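# Visit report: Staren Automation Laboratory, Grumow

Prepared for the Safe Practice Working Group. The visit took place on a Wednesday in April and ran from 9:30 a.m. to mid-afternoon.

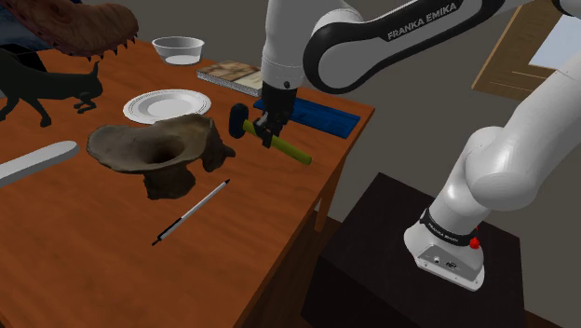
*Simulated workcell with a Franka Emika arm holding a hammer above the table.*

## Purpose of the visit

The working group is revising its guidance note on small robot workcells used for handling and manipulation trials. The current note was written with physical cells in mind and says very little about simulation. Several member organizations have asked whether work carried out in a simulated cell should be subject to the same procedures as work on the floor. Staren has operated a written code of practice covering both for some time, and kindly agreed to receive us.

We were met by Malte Schwerdtfeger, who is responsible for operating procedures at the laboratory, and by Damian Kalinowski, who manages the simulation team. The group is grateful to both for a full programme and for candid answers.

## The simulation room

The morning was spent with Mr. Kalinowski's team. The laboratory builds a simulated version of each manipulation task before the task is scheduled on a physical arm. The tabletop is furnished with ordinary and less ordinary objects: in the trial we observed, a book, a bowl, a plate, a pen, a blue tray and a black cat figurine shared the surface, along with a large earthy piece shaped like a funnel or horn.

The code of practice treats such clutter as a matter of record. Every arrangement is saved under a reference number before a trial begins, and no object may be moved, added or removed without a new number. The arrangement shown to us was filed as 1511. Mr. Kalinowski explained that the rule came in after two teams compared results for what they believed was the same table, and spent most of a week discovering that it was a different one.

Hand tools receive particular attention. Under the code, any object with a striking head, a blade or a point is classed as a tool even when it exists only in simulation, and the operator must complete the tool-handling sheet. The sheet asks for:

- the intended grasp point and the direction in which the head faces
- the greatest height to which the tool may be lifted
- the objects lying beneath the planned path
- the action to be taken if the grasp is lost

Members of our group asked whether this was excessive for a hammer that cannot fall on anyone's foot. The laboratory's position is that a motion approved in simulation will in time be requested on a real arm, often by a different person, and that the paperwork should already be attached to it. We found this persuasive, though one member remains of the view that a shorter form would serve as well.

## The physical cells

Mr. Schwerdtfeger led the afternoon session in the Hamdy wing, where the laboratory keeps its physical cells. Visitors sign in at the door, leave bags in the lockers and remain behind the yellow line unless invited forward. We were given a short briefing and asked to locate the nearest emergency stop before anything else was discussed.

The following points were noted for possible inclusion in our own guidance:

1. **Stop controls.** The stop is tested at the start of each shift and again after any change of operator. The test is initialled on a sheet kept at the cell. Electronic records were tried and dropped.
2. **Speed limits.** First runs of any new motion are held to 400 millimetres per second at the gripper. The limit may be raised only by a second person who has watched a complete run.
3. **Clear zone.** A distance of 700 millimetres is kept free around the table edge while the arm is powered. Chairs are the usual offenders.
4. **Unattended running.** This is not permitted with any object classed as a tool. Other objects may be run unattended for up to 2 hours, with the door closed and the notice displayed.

The group was less satisfied with the arrangements for labelling. Cells are identified by name on the floor plan but by number on the record sheets, and it took us several minutes to match one to the other. Mr. Schwerdtfeger acknowledged the difficulty and said that new labels were on order from Faltov.

## Discussion

Over a late lunch we returned to the question of scope. Staren's code does not claim that a successful simulated trial is evidence of safety. It is treated as a condition for asking permission, and the risk assessment for the physical cell is still done in person at the cell. Our present note is silent on this point and could be misread.

There was also some discussion of who may sign a tool-handling sheet. At Staren the operator and the reviewer must be from separate teams. Smaller members would struggle to meet that requirement – some have only one team – and a reciprocal arrangement between neighbouring organizations may be worth exploring.

## Matters to be taken forward

- Draft a section on simulated cells, including the status of simulated results.
- Request a blank copy of the tool-handling sheet, which Mr. Kalinowski has offered to supply.
- Seek members' views on the clear zone distance, as several work in rooms where it could not be met.
- Confirm whether the arrangement numbering system may be cited by name in the revised note.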